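Household Studies > Storage and Packing
Last updated: Apr 27, 2018
By Piyumi Samarakoon

3.2 Packing small snack packets

The second task in the Hommont study dealt with soft packets. Cans and cartons keep their shape and people tend to stack them without much thought. Snack packets slide, puff up at the middle and crease at the seams, so the order in which they go into a box matters more. Of the 2389 packing episodes we kept, 159 used packets only. We treat them separately because the results differ from those for mixed groceries reported in Section 3.1.

Participants were given an open plastic box and a set of packets and were asked to put them away as they would at home. We did not tell them to sort by color or flavor, or to keep the printed sides up. Sessions in the Prakamow homes used the participants' own tables. A packet counted as placed when both hands had left it, and later changes were coded as adjustments.

Two layouts covered most of the episodes. In the first, packets stood on edge like files. In the second, they lay flat in rows, as in Figure 2. Flat rows took up more floor space in the box but needed fewer adjustments at the end. Most of these were made at the corners, where a packet had to be pushed down to sit level with its neighbors. Participants often kept one hand on a packet already in the box while the other worked on the next one.

Figure 2. Flat layout in two rows. The right hand presses a green packet into a corner of the box while the left touches a deep blue one.
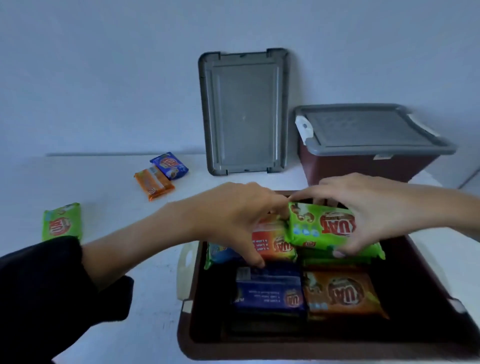 3.3 Print direction and color

Print direction was coded for each packet after the last adjustment. Upside-down packets were common in both layouts, and few participants went back to turn them. Grouping by color was less frequent than we had expected from the Heser pilot.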